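Room reset automation at Jekby

Room reset automation at Jekby is the use of robot arms to tidy furnished test bedrooms at the Jekby site, a former mattress showroom where the firm Clellusent tries out bedding and nursery goods before they go on sale. The program began in October 2023 with a single arm in one bedroom and has since spread to most of the ground floor. It is known mainly within its own trade, and within that trade mainly for the argument over job titles described below.

Background

Each bedroom at Jekby is used several times a day and has to be returned to a fixed starting state between uses. Until the program began, the work was done by employees called room attendants, who stripped beds, squared pillows and collected whatever had been left on the sheets. A complete reset was allotted 225 seconds under the site's work standard, a figure set by a consultant who had timed himself doing it once, in the morning. Attendants regarded the number as a piece of creative writing.

Small soft items took up a surprising share of the day. Plush toys, in particular, had to be gathered into baskets after every session, then scattered again for the next one. Staff surveys from the period list this as the dullest duty on the site, narrowly ahead of the Clellusent quarterly briefing.

System

The arms were supplied by Ragnarsson, an integrator that had previously worked in fish packing, and are driven by a control program called Lorance. An attendant starts a reset from a tablet, and the arm works through a list of items and the places they belong. Baskets are preferred to shelves, as an object placed badly in a basket is still in the basket. 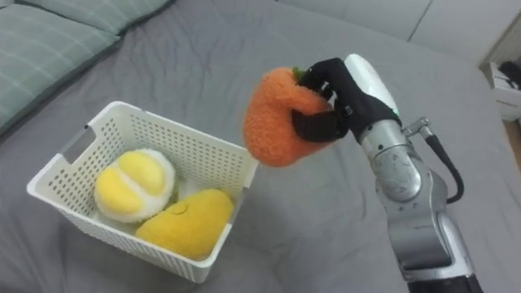 Lorance handles soft goods better than its designers promised and bed linen worse. The version in use in 2025 can sort toys by type, though the site switched this feature off after attendants and designers failed to agree on where fruit ended and vegetables began. Pillows are left to people. So are duvets, which the original contract described as "phase 2" and which have kept that description through three renewals.

Effects on staff

No attendant was dismissed when the arms came in, a fact the management notes often enough to make people nervous. The number of posts stayed the same for the first year and then fell by 2 through retirement. Those who remained were retitled "reset supervisors," a change that came with a new badge and, after four months of bargaining, a raise.

The work itself changed more than the title. Attendants used to finish a shift with sore knees and backs from bending over low beds, and complaints of this kind dropped sharply. Complaints about boredom rose to take their place. A supervisor may now watch several rooms at once, stepping in when an arm stops and asks for help. During the first full year there were 3011 such requests, many of them concerning the same stuffed rabbit.

Supervisors also took on a task that had not been planned for, namely explaining to the software what tidy means. The old crew had carried this knowledge in their heads and had never agreed on it. The resulting house guide runs to 116 pages and settles, among other matters, how far a pillow may lean. Several longtime attendants were paid extra to write it. One chapter, on blankets, contradicts itself and has been left that way because both authors still work there.

Pace became a second source of friction. The arms are slower than an experienced attendant but don't take lunch, and the daily schedule was redrawn to suit them. Breaks were moved to match the longest resets. This was reversed after a month, when supervisors pointed out that the longest resets were the ones most likely to need them in the room.

Reception

Other firms have sent visitors to Jekby, most of whom ask how many jobs the arms replaced and seem let down by the answer. Within Clellusent the program is counted as a success, though the department that pays for it and the department that says so are different ones. A plan to extend it to the upper floor was postponed over the width of the stairs.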